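Stop telling people to buy loose

Friday, half five, the big shop on the Lusham road. I wanted one lemon. One. The loose ones had gone, the crate was empty, and next to it was a wall of nets with four in each. So I bought four lemons. Two of them are still in the fridge door going hard as golf balls and I feel bad every time I get the milk out.

Then I get home and there's a leaflet from the council on the mat. Love Your Leftovers. Plan your meals. Buy only what you need. Right. With what?

I've had enough of it. We get told food waste is our fault, mine and yours, because we're greedy or can't plan or don't know what a freezer is. Meanwhile try buying a single carrot in Naststead after four o'clock. Try half a cabbage. Try two rashers of bacon, now that the butcher's is a phone shop.

My neighbour Mwende Waweru lives on her own and keeps every receipt. She went back through last year's and added up the fruit and veg she'd bought in packs bigger than she wanted. 66 packs. She's not careless, she makes soup out of everything, she once made soup out of radishes. She still binned a good lot of it. Her words were "I'm paying to fill my own brown bin" and I can't put it better.

And the price thing! Loose lemon, dearer each than the ones in the net. Every time. So the person buying one, who is often the person with least money or the smallest fridge, pays extra for being sensible. Families do all right out of it, fine, I was in a family of six and we'd have got through a net by Sunday. Plenty of us arent a family of six. 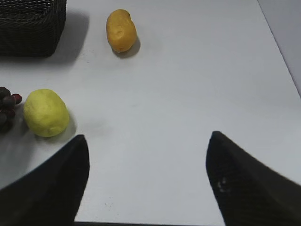 What the shops say

I wrote to Bellamy, who run three of the supermarkets round here. Got a reply, to be fair to them. Packs protect the produce. Packs are what customers prefer. How do they know what customers prefer when the crate's empty by teatime? Somebody preferred it. Somebody took the lot.

The protection argument I'll half give them. Cucumbers, yes, a bare cucumber goes limp in no time. Soft fruit obviously. But a lemon comes with its own packet. So does an onion. So does a banana, and they still put those in a bag.

Kibet Wanyama has the stall by the station, and he sells everything singly, always has. You want three mushrooms, he'll weigh you three mushrooms and not pull a face. He reckons he throws away less than he did when he tried bowls for a pound, as people looked at the bowl, saw one bad tomato and walked off. But he packs up at two and most of us are at work at two. That's no use as an answer for a town.

So what do I want. Not much. Loose veg at the same price per kilo as bagged, or cheaper. Crates filled again after four, when the working people come in. Scales that work, the ones in the Bellamy by the roundabout have had a bin liner over them since September. And the council could spend the leaflet money on evening pitches for people like Kibet. I'd go. Mwende would go.

There's a petition on the counter at the Jekidier cafe, 1489 names when I signed it, and they're taking it to the council once it reaches 2883, which is the number they need for a proper debate. Don't ask me who picked that number. You can sign with a coffee in your hand, takes a minute, bring your own pen because theirs has run out.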